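A yellow top, a grey bed and the case for one good hanger

I have been meaning to write about the spare bedroom for ages. Every time I sat down to do it somebody rang, or the washing machine finished, or I remembered I had something in the oven. But the kettle is on, the house is quiet, and I've promised Setareh Khosravi (who has been asking since April, bless her) that I'd finally put down what we did about the clothes.

It is a small room, and for years it was where things went to wait. Ironing, mostly, and coats that belonged to visitors. The bed had a flowery cover I never liked, and I had stopped seeing it, the way you do. Then Covadonga Goicoechea came to stay for a weekend and very politely asked where she might hang her blouse, and I had to say the back of the door. I was mortified! So we cleared the lot, and I put a plain light grey fitted sheet on the bed, with two pillows in pale green checked cases stacked up at the head end.

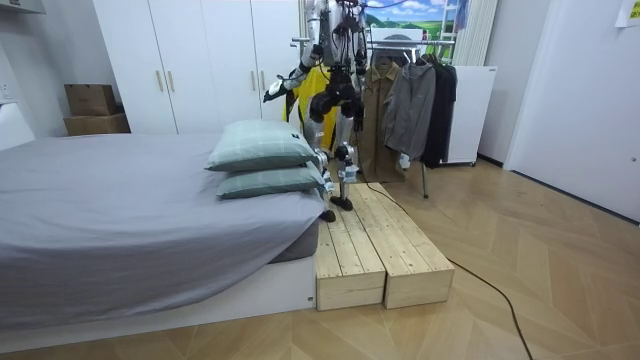
Spare Room Letters, No. 17

I'm very fond of those pillowcases. The check is so faint that you only notice it when you're close, and I think they make the grey look softer than it would by itself. I did try white ones first, from a set I'd had put away for best, but they looked a bit like a clinic, and Nikola Kaczmarczyk (who is usually too kind to say anything) said as much.

Anyway, the hanging. My late aunt worked in a dress shop called Skonov, a proper old-fashioned one with a bell on the door, and she was very firm about hangers. Wire ones were for the dry cleaner and should go straight back to the dry cleaner. She used wooden ones for everything, even things you would normally fold, and when the shop shut she came home with 200 of them in the boot of her car. I have 23 left. The rest have gone off with cousins and lodgers over the years, and one or two with people I don't even speak to any more!

I've taken to laying a top down on the bed with its hanger already in, so I can see whether the shoulders are sitting right before it goes up. A pillow underneath is a great help. It lifts the neckline a little and you aren't chasing the collar about on a flat sheet.
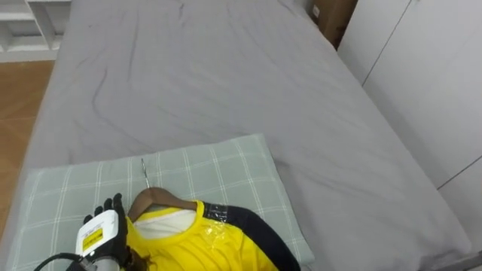 Bright yellow top on its wooden hanger, resting on the pillow.

Yellow is not a colour I'd wear myself, I should say. I go the shade of old porridge in it. But I do love it against all that grey and green, and it cheers me up no end on a dark afternoon. Yolanda Bermúdez can carry off any yellow going, and she says the trick is to have something black near it, which that top has along the shoulders and down the sides.

The thing I got wrong for years was pushing the hanger in through the neck. It's quicker, and we all do it, but if the opening is at all snug you end up pulling the collar out of shape, and it never quite goes back. Go in from the hem, bring the hook up through the neck, then settle one shoulder and after that the other. Give the sleeves a little tug so they fall straight.
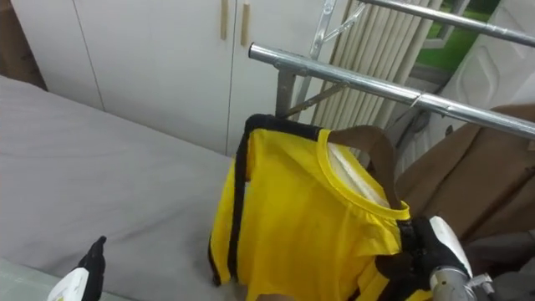
The rail, and where to put it

We went round and round on this. I wanted it by the window and Cristian Ayala, who had kindly offered to help with the heavy bits, wanted it close to the bed. He was right, I'm sorry to say. With the metal rail beside the bed you can lay something out and hang it up without crossing the room, and there's somewhere soft for it to land if you drop it. I looked at a folding one from Brukix, which was lovely but 18 centimetres too wide for the corner I had in mind, so I carried on with the plain sort.

The tall white wardrobe stayed where it was. I thought about painting the doors, and I even got as far as bringing home little pots of colour to try, but I'm so pleased with the slim gold-toned handles that I decided they were enough. 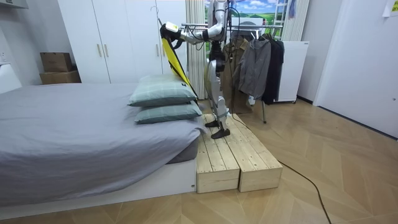
I did spend rather a long time choosing those handles, I'll admit. I had a drawer full of odd ones by the end, and they're still there if anybody wants a few. The herringbone floor made it trickier, as there's already plenty going on down there and I didn't want the wardrobe joining in.

The two pine step blocks by the bed have had more compliments than anything else. They're unpainted, knots and all, and I keep being told to wax them. I might, in the spring. Covadonga is coming back before Christmas, so I need to find her a bedside lamp first, and if anyone has seen a small one that doesn't wobble, do please leave me a note underneath.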